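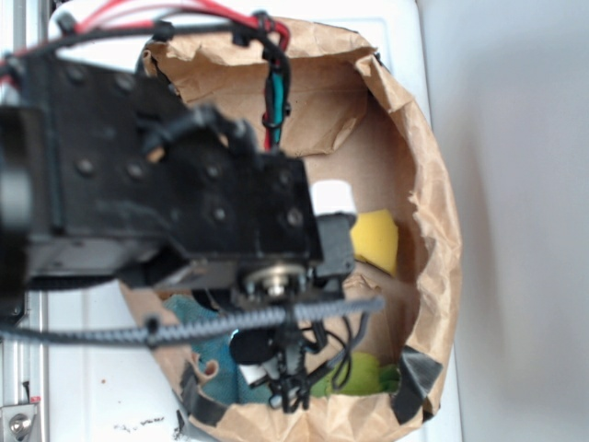

Unit 5: Cables, Containers, and Keeping Your Work Area Honest

Hello again, everyone, and thank you for sticking with me through the long lecture on joint limits. Today we get to the house rules for bag picking, and I'd like you to read them before your April lab slot, even if you have used an arm before (especially then!).

Secure the container first. A paper bag weighs next to nothing, and a gripper that brushes the rim can drag it right along. Black tape on the rim will do fine. Put down at least two strips, press them flat, and keep the loose ends well away from the opening.

Open the bag wide and leave it that way. The torn or folded edge doesn't have to be pretty — mine never is — but the fingers need a clear way in. Crumpled paper creeps inward over a long session, so look at the rim again after every 36 picks and write down that you looked.

Now, cables. Rin Kuroda, who taught this unit before me, used to say that she graded the wiring first and the robot second, and I have slowly come around to her way of thinking. Loose wires get cable ties. Longer runs go in braided sleeve. Before you power up, move the arm by hand through its whole reach and watch every wire that passes over or into the bag. If one snags, pulls tight, or loops where the fingers close, stop and reroute it.

Start with soft items only, meaning sponges and cloths. They forgive a hard squeeze, and a crumpled cloth is a harder grasping problem than most people expect, so you won't be bored. Hard items wait until your force settings are signed off.

Hands stay out of the bag while the motors are on. If a sponge gets wedged under the gripper, press stop, wait for the light, and only then reach in. Please don't try to beat the arm to it.

Your log goes in the shared Flodum folder. Last year's class turned in 3,786 picks, and almost 1,350 had no note on cable condition, so we had to set them aside. It made me sad! Fill in that column.

Reading for next time: the Acharya handout, sections on guarding and stop buttons.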